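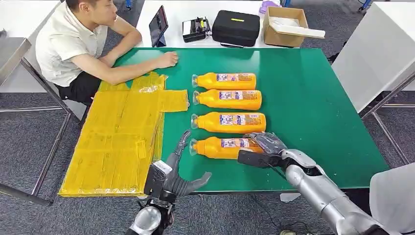 Kestix replied to an earlier thread that bottles resting on their sides should all point the same way before anything is packed, and that the direction itself is of no importance.

Halilović Packing Desk
Hand packing, orange bottles, laid flat or standing?

We would welcome advice on the point raised by Kestix. Our packing desk handles plastic bottles with a narrow neck, a clear cap and a printed label around the body. They are laid on their sides on a green-topped table, checked, and placed in cardboard boxes. The present instruction says only that bottles are to be "arranged neatly," and each shift has read this differently. One shift lines them up in a column with the necks to the left. Another turns the checked bottles around so that the caps face right and moves them to the left side of the table.

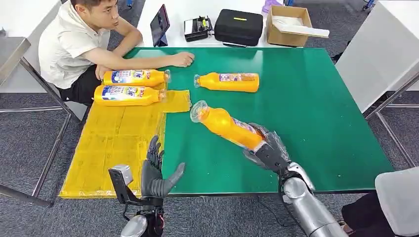 The second practice has some merit, as a person returning from a break can tell at a glance which bottles have been checked. It does mean additional handling, and we have received 2 complaints concerning scuffed labels. Should the instruction require a single direction throughout, or should turning the bottle be kept as the sign that it has been checked? We would also like to know whether the bottles should be standing before they go into the box. The item is listed with us under stock number 3382.

Lindero
We recommend keeping the turn. A sign that depends on position costs nothing and leaves no mark on the product. The instruction should state which way the neck points before checking and which way it points afterward, in those words, and should be posted where the packer is seated. Bottles should be lifted by the wide end and set down again. Rolling them across the table is the more likely cause of scuffed labels, particularly where there is tape or grit on the surface.

As to standing them up, we do not advise it on a narrow table. The box should be placed close to the working area, open, and on the same side for every shift.

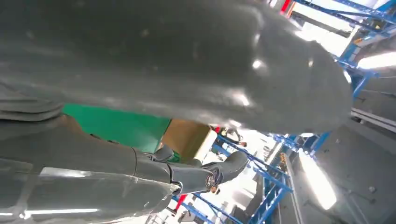 Cardboard box beside the green surface.

Caps are a separate matter. Whoever checks the bottle should hold the body with one hand and test the cap with the other. When two parties share the work, one takes the base and the other takes the cap, and the bottle stays on the table until both have let go. 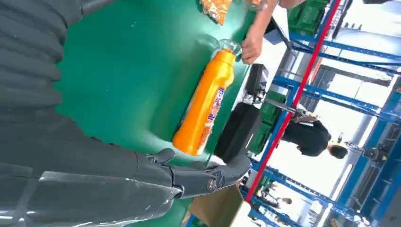

The table should be wiped at the start of each shift — a dry cloth is sufficient for dust — and food should be kept elsewhere. Our own sheet on this is form 1495, which runs to one page.

Grosix
We lay ours all one way and have had no difficulty. Please confirm the size of the box.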